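Reading aloud after tea: Majdi Qaisi on his first book for small children

Friday, February 21, 2025

Majdi Qaisi wrote most of The Plevau Bus in a library car park. His daughter slept in the back of the car and he had a notebook on the steering wheel. "If I drove home she woke up," he says. "So I stayed put and wrote until she did."

The book came out in October from Narier, a small press that does mainly picture books. It follows a bus driver who will not leave any stop until everyone on board has told him what they had for breakfast. It is 26 pages long. Qaisi says the first version was nearly twice that.

"My editor, Kieran Staniforth, read it to his nephews and made a pencil mark every time one of them looked at the door," he says. "Then he posted it back to me. I cut wherever there was a mark."

Qaisi taught infants for years before he wrote anything himself. He read to a class every afternoon and says he learned which books he dreaded picking up again. Long speeches were the worst. He also disliked books where the joke was meant for the adult and the children had to sit through it.

"A four-year-old will ask for the same book every night for a month. You have to be able to say those sentences out loud when you're tired."

He is less strict about reading than people expect of a former teacher. His daughter is allowed to skip pages, and she often starts in the middle. Some nights they look at the pictures and don't read the words.

"I'd let her hold it upside down if she wanted to. She's got the book in her hands."

The breakfasts were the part he enjoyed most. One passenger, Mrs Muvitz, has had pancakes every day of her life and explains how she makes them. Parents have written to ask for the recipe, and the publisher has now put it on a card that comes with the book. It takes 2 eggs, and Qaisi says the milk matters more than the flour.

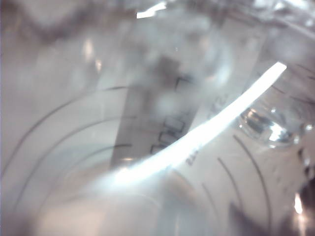

Clear plastic with curved measuring lines, seen close up.

He is working on a second story, set in a shoe shop in a town called Oakley. It has three characters so far and no ending. Staniforth has seen the opening and has asked for fewer shoes.

Qaisi still writes in the car, although his daughter is at school now. He tried the kitchen table for a week and went back.

The Plevau Bus is published by Narier in hardback, for ages three to six.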